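Nomadier Supply Room — Daily Diary
Entry for 08/02/2021
Kept by Kalkidan Birhane

Room opened at the usual hour. Both keys were signed for in the book. The hallway light outside Room 11 is still out, and the request made to the building office in May of last year remains on the board with no date against it. I have written it in again below.

The first part of the morning was given to the mail. One delivery notice from Girileo was found behind the door, for goods that had already been received on Friday and entered. It has been stapled to the original slip. A letter from Ejigu concerning the revised price for cotton shirts was passed upstairs unopened, as it was addressed to the purchasing desk and should not have come to this room at all. The sender will be asked to correct the address.

Work then turned to the shirts. The orange ones are to go out folded square, with the collar edge left showing, so that whoever opens the bundle can find the neck without shaking the garment out. This was agreed at the last staff meeting and I record it again because the earlier instruction sheet, which calls for folding in thirds, is still pinned up in two places. The old sheet should come down. The square fold takes up less of the shelf and stacks better, although the sleeves must be turned in flat or a ridge forms down one side and the whole pile leans.
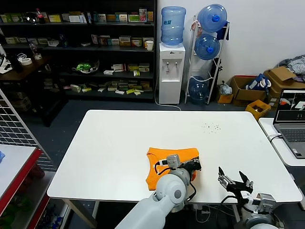
Orange T-shirt folded square on the white table, with the shelving unit behind.

The black shelving was looked over while I was at that end of the room. The upper shelves are crowded and I am not satisfied with them. Product boxes in green, yellow, white and red have been put up in rows on the top shelf, which is acceptable, but a bottle has been stood beside them, and bottles belong lower down. The second shelf has a white paper cup at the right-hand end. Staff are reminded that cups are to leave the room with the person who brought them in. The small packages on the bottom shelf are lying flat as requested, and I have no remark to make about those.

I did not move anything on the shelves today. Flamura is due to collect part of that stock, and it is better that the boxes stay where the collection list says they are until the driver has been and gone. The list runs to 2588 as its last reference number, and any change of position now would mean correcting it by hand. Once the collection is complete the whole unit should be emptied, wiped and set out again with labels on the shelf edges. I would ask for half a day for this and for one other person.

The dark wooden desk was also noted. There is a glass bottle on it and a roll of white tape. The tape may stay. The desk is needed clear on Thursday for signing, and a reminder has been left on the chair.

At midday the room was closed for forty minutes. On return I attended to the condition of the tables, which has been raised before. White tops show everything, and we have had one complaint from upstairs of specks on a shirt that left here supposedly clean. The rule is that the surface is brushed and wiped before any cloth is laid on it, and again at the end of the day. It is not sufficient to push debris to the far side and work on the near side. A sleeve has only to be opened out full length to reach it. 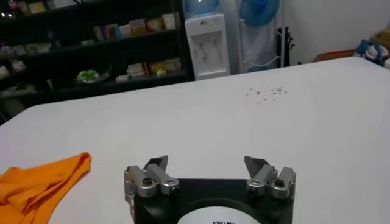

Dark fragments toward the far side of the table; orange cloth at the near corner.

The matter on the table was grey, brown and black, in small pieces, with the greater part gathered at one side of the scatter. I could not say what it came from. It has been entered in the cleaning book under general debris. A hand brush and pan are to be hung on the hook inside the door from tomorrow and are not to be lent to the print room, who have a set of their own.

The orange cloth is to be shaken out and folded again before it is counted as ready. I would rather lose a few minutes than send out a creased piece — the creases set once the bundle is tied, and pressing them again costs more time than folding with care would have done.

An order for tissue sheets was prepared in the afternoon. Our remaining supply will not last beyond the week at the present rate. I have asked for 300 sheets in the plain white and none in the cream, which marks easily. The form was signed and placed in the out tray before the four o'clock collection.

Matters carried over: hallway light outside Room 11; old folding sheet to be taken down; price letter from Ejigu, reply awaited; shelf labels; hook for the brush.

Windows checked and locked. Keys returned to the front desk and signed in at 5:20.

K. Birhane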